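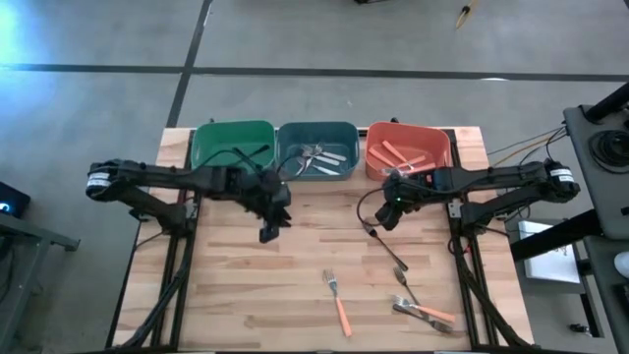
Tumelo Jacobs wrote in to say that a founder who cries on stage should count as one data point, and I've kept the rule.

## Urkley Talks

Transcripts of 764 start-up keynotes from Brundville and Mernbridge. Median length: 90 minutes, billed as 20.

- `talks.csv`: speaker, venue, text
- `origin.csv`: garages, claimed

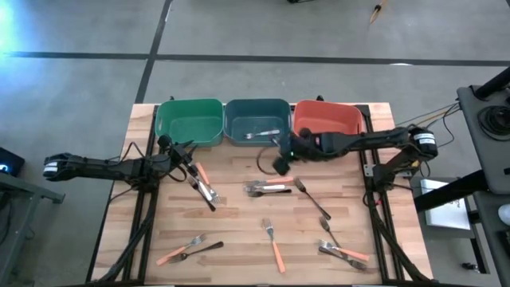
*Three bins, one fork with a white handle in the middle one.*

Known gaps: 3 talks lost in August, mostly applause. Corrections to Ritva Sjöberg.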